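Putthorpe Community Help
Household Waste and Recycling

Disposal of food wrappers at a residents' event: which bin applies?

Posted by Putthorpe Residents' Association, 18 February 2019

The Association holds a monthly social afternoon in the ground floor hall of the Brirkov building. Refreshments are served, and a considerable quantity of snack packaging is left over at the end of each session. At present all of it is placed in the blue recycling cart behind the hall.

Following the most recent collection, the cart was left unemptied with a contamination notice attached. The notice stated only that the load contained "film and mixed materials." We have read the guidance printed on the lid of the cart, which refers to paper, cardboard, cans, and rigid plastic containers. It does not mention candy wrappers, chip bags, or foil.

We would be grateful for advice on the following. Are any of these wrappers accepted in the blue cart? If they are not, is there a drop-off point that will take them? And does a second notice carry a charge? The Association has a limited budget and would prefer to settle the matter before the next session. Attendance is normally 45 residents, so the amount of packaging is not trivial.

Posted by Blagoje Kovačević

I manage the waste arrangements for two apartment buildings on the same collection route and have dealt with notices of this kind on several occasions.

In general, flexible packaging should be kept out of the blue cart. This applies to candy wrappers, chip bags, granola bar sleeves, and the clear film around multipacks. Sorting machinery is designed for items that hold their shape, and thin film wraps around the moving parts. Small pieces of any material tend to fall through the screens and are lost to the residue pile, whatever they are made of.
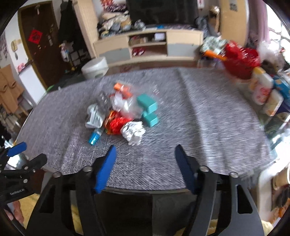

Household foil is treated differently from wrappers that merely look metallic. The usual method is to crush the item in the hand and release it. Aluminum foil will stay crushed. Plastic film with a metallic coating will usually spring open again, and should go in the trash. The test is not perfect - a wrapper made of foil bonded to paper or plastic may stay crushed and still be unsuitable - but it is adequate for sorting at a table. Clean foil should be gathered into a single ball at least 2 inches across before it is placed in the cart. Loose scraps are too small to be recovered.

Clear bags and outer film that are clean and dry may be taken to a store collection bin, provided that the store's sign lists them. The grocery store on Kárason Street has one inside the main entrance. It does not accept candy wrappers or chip bags, and I would ask that residents respect this, as the store has removed the bin once before on account of misuse.

With regard to charges, the first notice on our route was a warning only. I cannot say whether the same terms apply to the Brirkov building, which may be on a separate contract. The account number on the notice should allow the hauler to confirm the position by telephone.

For events, I recommend placing a trash container directly beside the recycling container, with a short list taped to each. Residents who find only one container will put everything in it. Buying snacks in large bags and serving them in bowls will also reduce the number of wrappers considerably. At our own gatherings this change alone cut the waste from three bags to one.

Posted by Astumitz

just put it all in the trash. It is wrappers. We did the foil ball thing for a whole winter and I doubt it was worth the trouble

Posted by Route 10 Resident

I agree with most of what Mr. Kovačević has written, with one correction. The bin on Kárason Street was moved in February and now stands by the customer service desk. The sign on it has also been changed and no longer lists bread bags, so please check before making the trip.

The Association may also wish to know that mail-in boxes for snack wrappers are sold by several companies. Our school considered one. The price was difficult to justify for a small group, and the box has to be stored somewhere dry until it is full. We decided against it and now keep a lined trash can next to the serving table.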